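Velirus 拆解单元 V2
台式主机部件回收工位

产品概述

Velirus V2 用于台式主机的部件级拆解,适合已有人工拆解线、希望把取件环节交给机械臂的回收企业和翻新车间。单元由一条机械臂、一套末端夹爪、板条式金属台面和控制柜组成。主机侧放在台面上,开口朝上,机械臂自上方进入机箱作业。

V2 不负责开箱。侧板由操作员拆除,机箱型号由操作员在触摸屏上确认。变形、锈死或内部有明显液体残留的机箱应转入人工台,不得送入单元。

作业范围

标准程序包覆盖以下部件:
内存条
扩展卡
带塑料卡扣的硬盘及托架
机箱风扇
电源(须先由操作员断开主板侧线束)

处理器和散热器的拆卸属于选配程序,需单独验收。线束走向随机箱差异较大,目前仍建议人工理线。理线不充分时,夹爪接近路径可能受阻,控制器会停机并提示操作员处理。
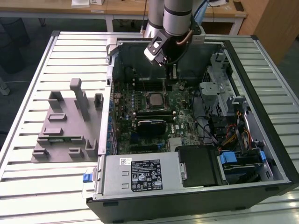

路径规划以机箱型号库为基础。出厂型号库含 479 条记录,用户可自行增补。新增一个型号需示教 3 次,由 Skoris 示教软件合并为一条参考路径,保存后即可调用。示教须在降速模式下进行,操作员手持使能开关。

岗位与人员配置

一名操作员可同时照看 2 个单元。原拆解岗位的工作内容随之变化:拧螺钉、拔插件的时间减少,机型判断、理线、异常处置和部件分级的时间增加。建议在排班前重新核定岗位说明,不宜沿用原计件办法。

Lunde 车间自二月起使用两台 V2。车间主管 Njål Bakke 的反馈如下:“腕部劳损的抱怨少了,但站在屏幕前的时间长了,我们后来把确认屏降低了一截,又加了高脚凳。最难调整的是节奏,以前每个人自己掌握快慢,现在要等机器,也要被机器等。”

该车间操作员 Kausar Hayat 参与了型号库的增补。按她的意见,软件 Jilen 版本把“跳过此部件”改为一级菜单按钮,操作员无须退出程序即可将该部件留给人工处理。跳过记录只用于改进路径,默认不与个人账号关联。

培训

操作员培训分两部分:基本操作与安全,以及示教与型号库维护。第二部分不限于技术人员,建议每班至少有一名拆解岗位的员工完成。培训资料由 Annick Lefèvre 编写,提供中文、英文和法文版本。

维护

夹爪指垫属于易损件,每完成 4000 次取件后更换。更换时须切断气源和电源,并在控制柜挂牌。
台面板条每班清理,掉落的螺钉应及时取出。
腕部线缆每周目视检查,发现外皮磨损应停用。
更换指垫后须重新执行夹爪零点校准,否则控制器不接受自动模式指令。

安全

自动模式下,人员不得将手伸入机箱。需要介入时按下暂停键,待状态灯转为白色后方可操作。电源单元取出后不得拆开外壳,应整件转入指定料箱。

随机附件

夹爪指垫备件一套
示教用使能开关
校准块
操作手册与维护记录本

订购说明

询价时请注明主要机箱类型、每班处理方式(单班或多班)、现场供气条件,以及是否需要处理器拆卸选配程序。如现有台面需要保留,请附台面尺寸图。技术咨询由 Adalberto Magalhães 负责,现场评估与岗位调整咨询由 Ulla Løken 负责。星期六不安排现场服务,备件照常发货。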